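Benix Refurbishing: Questions about robots and bench work

Customers and job applicants ask us about automation more than anything else, so we put the answers on one page. They were written by Kirsty Laing, who runs the bench floor, with help from Tadeusz Zawadzka on the technical parts. Last updated in August.

Do robots do the repair work at Benix?

Some of it, under supervision. We have 13 benches and 2 of them have an arm. The other benches are staffed by technicians with ordinary hand tools. Every computer that leaves the building has been opened, checked and closed by a person.

What can the arms do well?

Repeat jobs on parts that don't bend. They move bare drives from a tray to a test dock, sort memory modules, and pick screws out of a bin. They can do this for a whole shift and the error rate stays low.

What can't they do yet?

Anything with a lot of cable in it. A desktop case is a harder place to work than it looks. Power leads are stiff in one spot and loose in the next, and two cases of the same model rarely have them routed the same way. A data cable can bend across the connector you want to reach. The metal around the drive bay leaves little room for fingers of any kind.

Drive connectors are the job we get asked about most. A technician wiggles the plug a little from side to side while pulling and can feel when it starts to give. An arm has to work that out from its camera and its motors, and it has to stop before it bends the drive.
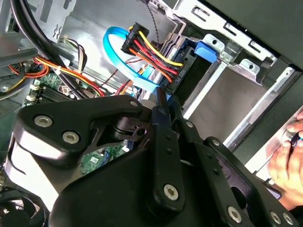 Gripper at a hard drive's power connector inside a desktop case.

How long does a drive swap take?

A trained technician needs 5 minutes, including opening and closing the case. We budget 30 for the same job on an arm bench, and a person has to stay at the bench the whole time. We don't charge customers more when an arm is used.

Will a robot work on my computer?

Only if you agree to it. There is a box on the intake form. If you leave it blank, your machine goes to a regular bench. Computers with data you need to keep always go to a regular bench, whatever the form says.

What happens if an arm damages something?

We replace the part at our cost and tell you. The bench log records which bench did the work. Call the front desk and ask for Craig McIver if you have a claim.

Are you cutting technician jobs?

No. We hired during the past year and plan to hire again. The arms have changed what people do on those benches, with more time spent on setup and checking and less on sorting.

Can I buy a robot that does this at home?

Not one we would recommend. The same goes for chores like folding laundry or loading a dishwasher. Soft and tangled things are hard for machines, and a home has plenty of both. For a single drive swap, a screwdriver and a free afternoon will serve you better.

Can our school or club visit?

Yes, in groups small enough to stand around one bench. Write to Américo Carrilho at the front office and say which grade or age group is coming.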